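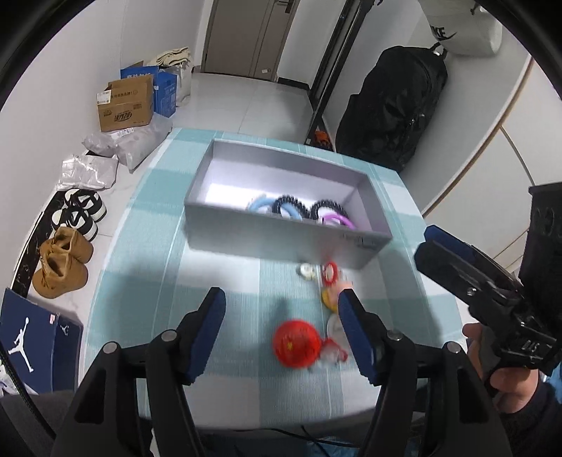 Odds and ends on a checked tablecloth, with four rings in the grey box.

Dariusz Borkowska bought the old chapel at Jostness for its roof. He had driven past it for years on his way to work, and when the sale board went up one July he rang the agent from the lay-by opposite. The slates were sound. Very little else was.

The chapel went up for a congregation of quarry families and closed when the quarry did. After that it was a grain store, then a furniture showroom, then a place where pigeons lived. The showroom owners had put in a false ceiling and painted the panelling brown. Borkowska spent his first winter taking both away.

'I slept in the vestry with two heaters,' he says. 'It was the only room with a door that shut.'

The vestry is now the kitchen. It has a stone sink from a dairy sale, open shelves and a long bench made by Lech Marciniak, a joiner from the next valley who ended up working on the house for most of three years. Marciniak also built the staircase, which climbs the west wall to a sleeping gallery where the choir once sat. He kept the old pew ends and used them as newel posts.

The floor was the largest job. Borkowska wanted to lift the tiles, lay insulation and put each one back in its place, so he numbered them in chalk. There were 1,406, and 53 had cracked past saving. The replacements came from Gerance, a reclamation yard that had cleared a school with the same pattern – slightly redder, if you look near the door.

Colour comes in slowly. The main room is limewashed in an off-white from Ritetti, with the window reveals a shade darker. A green Aguirre sofa, bought second-hand, faces the stove. Above it hang three large weavings by Borkowska's sister, the only pictures in the house so far.

Heating remains a weak point. The ceiling is high and the gallery takes all the warmth, so in January he reads upstairs and cooks in a coat. He has been quoted for secondary glazing and is thinking about it. The garden, still mostly nettles, comes first.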